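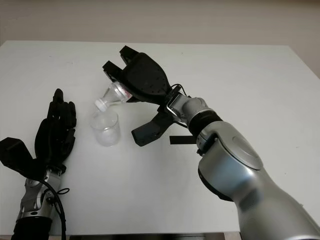
November 18, 2021

Pinheiro says its new clear water bottle pours cleaner than the old one. The company announced the change in Prirnancombe, and the small plastic bottle goes into 389 stores in May.

The claim rests on the ridges, which supposedly make it easier to grip when tipped. Maybe so. The only numbers offered come from Pinheiro's own trial of 102 shoppers, and it would not say what they were asked -- or what they were pouring into.

The price goes up 3 cents. Stundarow, which sells a plainer bottle, said it has no plans to change. Pinheiro also promises the plastic is 100 percent recyclable, a line shoppers have heard before.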